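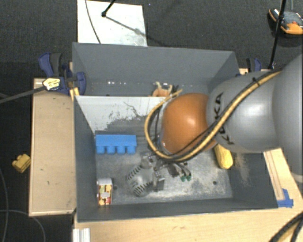
Issue 177 | Page 15

The bin that ate the winter

Rehema Laizer has a rule about demos, which is that she won't give one. If you go to see the picking cell at Kernwood, the shared workshop where she rents a bench, you get a stool, a cup of tea and whatever the arm happens to be doing. On the evening I went it spent most of its time deciding.

I had come with doubts. For years I have been reading about home-built robots that will sort your recycling, fold your socks and tidy up after your children. I have yet to meet one that would survive a week in my kitchen. Laizer, to her credit, doesn't claim hers would.

"It picks things out of a bin," she said. "Some of the things. I'd like it to be more of the things."

The bin is gray, with walls that slope in toward a scuffed floor dusted with pale powder, and it sits on a light wooden table with blue clamps on its rim. The clamps are my favorite part of the build. People who write about robots love to talk about learning and perception, and they skip the weeks you lose to a container that creeps across the table each time it gets bumped. Laizer's log for November, which she let me read, has more entries about clamping than about software.

The arm came secondhand, and she won't say what she paid. It is a much bigger machine than the job calls for, all fat gray links and one glossy orange-brown housing above the gripper, with a yellow and black cable looped over the top. I asked whether the cable ever snags. She said she had rerouted it 5 times and was not going to discuss it further.

What it picks is toy-box stuff: a blue building brick, a little printed carton, a yellow thing that could pass for either corn or a banana, a patterned cylinder with dark stripes. The brick is easy. Flat sides, square corners, and two green fingertip pads to close on it. The cylinder is where my patience ran out. The gripper went down beside it, hovered, came up, went down again. On the third try it got a grip of sorts and dropped the thing before clearing the wall.

Laizer wrote it down. She writes all of them down. The log stood at 1756 attempts when I visited, and she keeps the failures in the same column as the successes, a habit I wish more people in this hobby would pick up. Most build videos show one good grab, often sped up, and leave you to assume the rest.

The planning code is called Lema and it is her own work. An earlier version, Irance, was dropped after it developed a fondness for the bin wall. Lema is slower and more timid. I suspect the timidity is doing a good deal of the work - a gripper that refuses every doubtful grasp will look clever on paper - and when I said so she agreed, a bit too quickly for my liking. She is now counting refusals too.

So is it any use? A member at the next bench, who builds drawers under the name Lorkberg, told me he'd happily pay for a machine that could sort his hardware by size. He has been told it can't. Screws are small and shiny and lie in heaps, and Laizer's bin holds a handful of toys with plenty of space between them. The distance from one to the other is large, and I don't think a better camera covers it.

I'd still rather read her log than another launch announcement. There is a page in it where the same carton is knocked over again and again through one long evening, with the gripper angle changed a little each time and the result noted in pencil. The last entry reads "got it, don't know why." She has since gone back to find out, and so far she hasn't.

By 9 p.m. the arm was back over the cylinder and the tea was cold. Laizer wanted to try a lower approach, with the pads nearly on the floor of the bin. I had a bus to catch, so I missed it. She emailed the next morning to say it had worked twice and then stopped working.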